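Packing at Brinden: an interview with Margus Vaher

Published 28/07/2023

Margus Vaher has been responsible for the packing area at Brinden for two years, having previously worked in the stores at Vanags. The area handles power cables and small accessories for the Petutine range, and in September it will take over the spare parts orders at present sent out from Hornirmont.

Asked what had changed since his arrival, Mr Vaher began with the tables. "They were being used as shelves," he said. "A person would come in at the start of a shift and spend the first part of it moving other people's boxes." Flat cartons are now kept away from the packing positions and brought over in bundles of 47, the quantity in which the supplier straps them.

The order of work is set out in a short written procedure, revised twice this year. Mr Vaher was frank about the first version. "It ran to 45 lines and it was written by me at a desk. The packers knew a better way to do most of it, and the second version is largely theirs."

Cables receive particular attention in the procedure. They are coiled by hand in wide loops and placed in the carton before anything else. Tight winding is discouraged, as is folding the cable back on itself near the plug. "People want it to look neat," Mr Vaher said. "I would sooner it lay easily. A customer who has to straighten a kinked lead will write to us, and they do write."
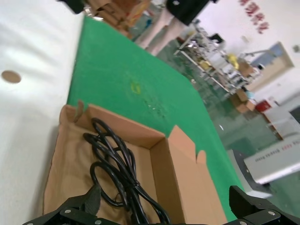
The flaps are the other subject on which he holds firm views. Packers are asked to fold the side panels well back before filling, so that the hands have room – and to set aside any carton whose flaps have torn too far to take tape. An order of 2000 cartons placed last winter proved weak along the creases, and the supplier has since changed the board.

Mr Vaher expects the Hornirmont work to require one further table and a second rack. He has asked for the rack first. "Tables fill up," he said. "Give people somewhere else to put things, then we can talk about the table."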